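Trestex发布Skotevis 7：给手持夹爪数据配一套肯说实话的软件

2024年8月26日，机器人软件公司Trestex宣布，其演示数据处理与策略训练工具Skotevis推出第7版，即日起向现有用户开放更新，新用户可在公司网站申请试用。

先交代一下版本号。第6版是存在的，只在公司内部存在了很短的时间，大家商量之后一致同意不再提起它。

Skotevis的用途一向不复杂：人拿着手持夹爪做事，夹爪上的鱼眼相机把过程录下来，软件负责从录像里恢复夹爪的轨迹、开合宽度和时间戳，再整理成机械臂可以学习的数据。说起来一句话，做起来要占掉一个团队大半年。第7版的工作集中在三处：轨迹恢复、片段筛查，以及一个叫Ekpo的新规划模块。

轨迹恢复

旧版的视觉惯性定位在光滑白色表面面前一直有点自卑。家电外壳、烤漆柜门、刚擦过的台面，特征点稀少，反光倒是很多，而反光会跟着相机走。旧版有时会把一条灯管的倒影认作可靠的地标，然后十分自信地把夹爪放到墙的另一侧。

新版在前端加入了反光抑制，对随视角漂移的高亮区域降低权重，同时更多地利用天花板、管线和墙面这些不太会动的东西。鱼眼边缘的畸变模型也重新写过，标定不再要求用户举着棋盘格在房间里转满三圈。现在一圈就够，转的时候仍然不太体面。

在Trestex的内部测试集上，共有3,353段手持演示，第7版完成重建后仍需人工检查的片段为51段。旧版的对应数字，公司技术负责人Máté Balogh表示可以提供，但希望对方先坐下。

“我们以前花很多力气让算法在困难画面里给出一个答案，”Balogh说，“这一版花了同样多的力气，让它学会说‘这段我没把握’。客户对后者的评价要高得多，我个人觉得有些伤感。”

片段筛查

筛查功能代号Jaleo，从今年3月起在少数用户那里试运行。它会给每段录像打出一组分数，包括定位置信度、手指遮挡、画面中其他人员的活动，以及动作是否在中途停顿。分数低的片段不会被直接删除，系统会把它们放进待看队列，并附上一句理由。

理由的措辞改过很多轮。最早一版写的是“操作不当”，试用者的反馈相当直接。现在写的是“第几秒至第几秒，轨迹不连续”，没有形容词。

人脸模糊处理也并入了这一步，在数据离开采集电脑之前完成，默认开启。关闭需要管理员权限，并且要填写一个不短的表单。表单是故意做长的。

Ekpo规划模块

Ekpo处理的是从演示到执行之间那段尴尬的距离。人的手腕可以做出许多机械臂不愿意做的动作，照抄轨迹往往换来一次关节限位报警。Ekpo读入恢复后的夹爪轨迹，结合目标机械臂的运动学参数，提前标出够不到、转不过去或者会碰到自己的部分，并在可行范围内给出替代路径。

如果没有替代路径，它也会说没有。模块负责人Tanko Akinola认为这是本次更新里最值得称道的地方。

“规划器最糟糕的习惯是礼貌，”Akinola说，“它会交出一条看上去很顺的曲线，然后让你到现场去发现问题。Ekpo在屏幕上就把话讲完了，有的用户说它态度不好，我们正在考虑加一个语气选项。”

Ekpo目前支持单臂六轴与七轴机型。双臂支持仍在开发，公司不公布时间表，理由是上一次公布过。

界面与工具

标注界面重做了时间轴，可以逐帧拖动，也终于可以撤销。撤销功能位于用户呼声榜第一位已有多年，团队一直把它排在“下个版本”。命令行工具新增批量导出，单次最多处理1,000段，超出部分自动分批。导出格式保持向后兼容，旧项目打开时会提示升级，点“以后再说”不会每隔五分钟弹一次。

日志文件的默认语言改为用户的系统语言。此前有一条报错信息以匈牙利语形式存在于正式版中，内容是Balogh写给自己的备忘，现已移除，应部分用户要求保留在彩蛋里。
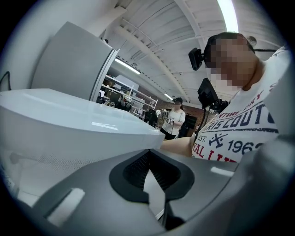 产品动态｜感知与数据

鱼眼视野下，夹爪机身占去底部一大片，左边是反光的白色箱体，再往上是日光灯和弯过来的横梁。Skotevis 7的定位前端要处理的主要就是这类画面：近处光亮、缺少纹理，远处有砖墙和货架可以依靠，四周一圈暗角什么也帮不上。新版会自动遮罩夹爪机身和暗角区域，用户不必再手工描边。描边模板仍可在旧版目录中找到，供怀旧使用。

供应与升级

持有有效维护协议的用户可免费升级至第7版。Jaleo筛查包含在标准授权内，Ekpo为可选模块，单独授权。试用版不限功能，只限项目数量；试用期结束后数据仍可导出，不会被扣在里面当人质。

升级前请备份标定文件。安装程序会提醒一次，客服会提醒第二次，通常是在事后。

关于Trestex

Trestex开发面向机器人操作任务的感知、规划与数据工具，主要产品为Skotevis系列。公司不生产机械臂，也不生产夹爪，对二者的脾气有较长时间的了解。

媒体垂询及试用申请，请通过Trestex网站的联系页面提交，并注明所用机型。写“普通机械臂”的，会收到一封追问邮件。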